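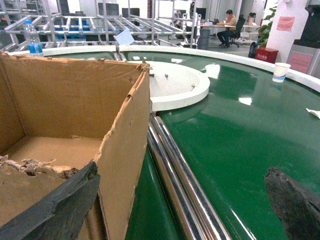
Scrap carton beside the green curve, top edge all frayed.

November, 2:40 pm. Packing bench notes. Carton walls are shot, layers peeling at the top and the corner. Shreds piled up in the bottom, need to go in the recycling before they get onto the belt. Bit of white paper on there allready, and a paper cup on the rail. Cups stay in the lunch room please!!

Dirk wants the Mivix cartons tried next, 332 mm wide, got 80 flat ones out back. Kevser to check they clear the white rail on the bend. Wipe rollers first. Ask Margit re tape, down to 6 rolls an the grey stuff is no good.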